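Support > Hand-Held Grippers > Set-Up Guide > Section 6

Search this guide Enter a term Go

6. Comparing Finger Pads and Jaw Widths with the Two-Gripper Set

6.1 Purpose

This section describes how to compare two hand-held grippers from the Coten series before a recording program begins. The comparison shows which finger pads and which opening width are suited to the small items your site intends to handle. It should be completed by every new site and repeated whenever pads are replaced.

The procedure assumes that both grippers have been charged, paired and calibrated as described in Sections 3 and 4. If either unit shows a fault, return to Section 4 before continuing.

6.2 Before You Begin

You will need both grippers, one shallow tray or box lid, a soft surface at least as wide as the operator's reach, and a set of small items. A complete comparison uses 34 trials per pad type. Allow up to two hours, including breaks.

Choose items that differ in shape and stiffness. Rings, bangles, watch bands, hair ties and bead necklaces are all suitable. Do not use items with sharp points or items of high value.

CAUTION: Gripper fingers close with enough force to bend thin metal. Do not use rings or chains that cannot be replaced.

CAUTION: Keep loose sleeves and cords away from the finger linkages while the trigger is being pressed.

6.3 Preparing the Grippers

1. Switch off both grippers.

2. Inspect the pads on each finger. Replace any pad that is torn, lifted at a corner or worn smooth.

3. Check that the screw caps on the upper linkages are seated. Tighten by hand only.

4. Open and close each gripper ten times without an item. The two fingers must meet evenly along the full length of the pads.

5. Switch on both grippers and wait for the status light to stay lit.

6. Enter the pad type for each gripper in the comparison log. Use the code printed on the pad packet.

Note: Pads from the Firport kit are slightly thicker than the standard pads. After fitting them, repeat the zero-width step in Section 4.3 - otherwise the recorded widths will be too large.

6.4 Running the Comparison

1. Set the tray at the far side of the work surface and place the items within easy reach in front of it.

2. Hold one gripper in each hand. Keep the wrists straight and the elbows away from the body.

3. Open the fingers fully and approach the first item slowly. Stop when the item is between the pads.

4. Close the fingers until the item is held. Do not squeeze further.

5. Lift the item, move it over the tray and release it.

6. Repeat with the other gripper, using the same item in the same starting position.

7. Record each trial as Held, Slipped or Missed. A trial in which the item turns in the jaws but does not fall is recorded as Held, with the letter T added.

8. When all items have been tried, exchange the grippers between hands and run the set again.

Soft items such as hair ties should be approached from the side with the fingers level. Flat rings are best approached from above. A bangle may be taken at any point on its rim, but the same point must be used for both grippers. Watch bands should be gripped across the strap and kept clear of the case.

Note: A patterned cloth is acceptable as a work surface. Plain cloth makes small rings easier to find in the recording, and sites that have a choice should use it.
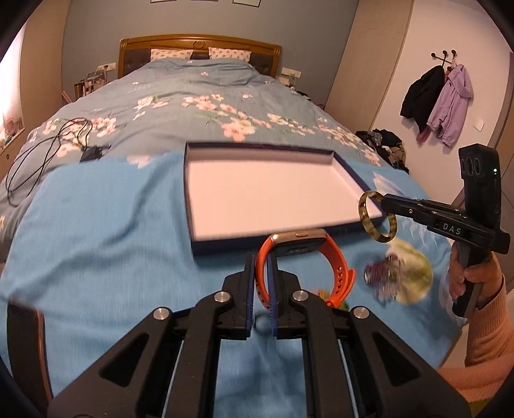
Work with jewelry on a bed, using two hand-held grippers and a box lid.
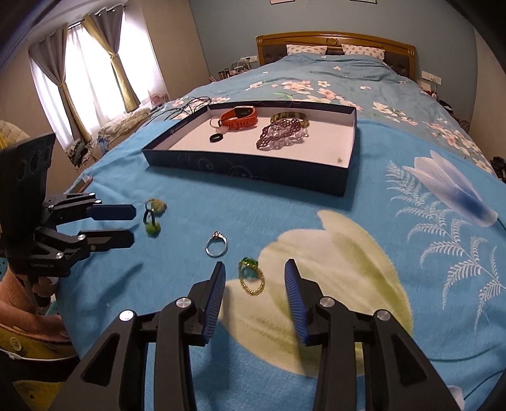

6.5 Reading the Results

Add the Held results for each pad type and compare the totals. A difference of fewer than three trials should not be treated as meaningful. In that case, repeat the comparison with a second operator.

If thin items slip more often than thick ones, the zero width is probably set too high. If items are missed before the fingers close, review the camera angle in Section 5 and check that the lens is clean.

During the June review at the Brullcombe site, Leonie Hämmerli and Reto Mayrhofer logged 517 trials with this method. Most of the slips they recorded were with bead necklaces, and the notes on soft items in 6.4 were revised as a result. Necklaces should now be gathered into a heap before each trial and gripped near the middle.

6.6 After the Comparison

1. Switch off both grippers and leave the fingers open.

2. Wipe the pads with a dry cloth. Do not use alcohol on the standard pads.

3. Save the comparison log under the site name and pad code.

4. Send the log to Mateja Karagiannis at the Muriithi support office, who will confirm the pad type to be used. Do not change pads again until this confirmation has been received.

Continue to Section 7, Storage and Transport.

Contact support | Copyright Muriithi | Back to top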